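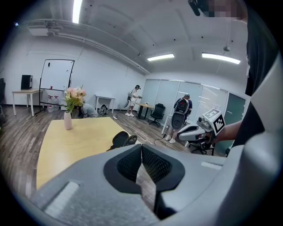
Fig. 6. The flower table, with the second gripper held to the right.

Section 6: Setting up the vase job

If you've come straight from the towel section, leave the towels where they are and clear some floor. I put the vase job after towels on purpose. People ask me all the time whether the Flurnum can tidy a house yet, and my answer is that it can fold a tea towel fairly well, carry a full mug badly, and move a vase of flowers on a good day (I've had good days! I've also had the other sort). You teach it by doing the chore yourself with the hand-held grippers, over and over, and then you find out what it picked up from you.

You need two hand-held grippers, each with its marker cube fitted, a table you can walk right round, and a vase of artificial flowers. Get the flowers from anywhere you like.

1. Stand the vase on the table with a clear hand's width on every side. Don't centre it too carefully. Move it a bit between goes and turn it as well.

2. Switch on the room lights and leave them on until you've finished. Glare on a marker cube will spoil a recording and you won't find out till the evening.

3. Check both cubes. They should be tight on their mounts with the printed squares clean. A dry cloth is fine, spray is not.

4. Open Hikstead, choose New Job, then Table Objects, and give the job a name you'll still understand in September. "Test2 final" is what I called mine and I have regretted it ever since.

5. Hold both grippers over the table with the jaws open and wait for the two beeps. If you only get one, go back to step 3.

6. Close the jaws on the body of the vase, well below the rim. Lift, move, put down, let go. Then wait a full second before you take the grippers away — I know it feels daft.

7. Repeat until the counter says 18, then have a break. Your wrists will want one.

Caution: look at where your cables run before anybody starts walking about. Keep them off the route you take round the table, and tape down any that have to cross it. 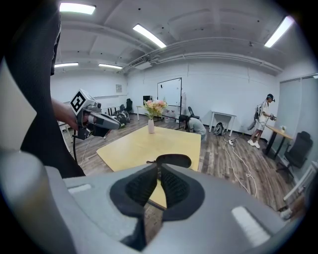

Photo: Covadonga Garrido

Having other people in the room is fine, by the way. They can crouch, stand about or get on with something else, as long as they don't reach over the table during a go. Covadonga and I once ran a whole Friday with the place full and the recordings came out no worse than the quiet ones.

Note on the flowers: petals and leaves are where it all gets difficult. A vase keeps its shape when you squeeze it and a bunch of flowers doesn't, and the machine has a habit of going for whatever sticks out nearest. Please don't teach it that. If you catch yourself steadying the bunch with a jaw, bin that go and do another.

How many goes is enough? Tanvir Roy kept at it in our Pristetow room until he had 3,474 of them, all table jobs. With that lot loaded, the arm moved a vase it hadn't met before and set it down upright 53 times out of a hundred. You can decide for yourself if that's impressive. I was thrilled, and I still wouldn't let it near my mum's crystal.

Things it can't do yet, so don't waste an afternoon on them: filling the vase, arranging stems one at a time, or noticing that the table is wobbly. The Ionescu wrist (sold separately, see section 9) helps a little with stems, though you'd have to be patient.

Caution: keep glass off the table for the first playback. Use the speed setting marked Slow, keep a hand by the stop button, and stand on the far side from the arm.

When playback finishes, press Save before you close the lid. It doesn't ask.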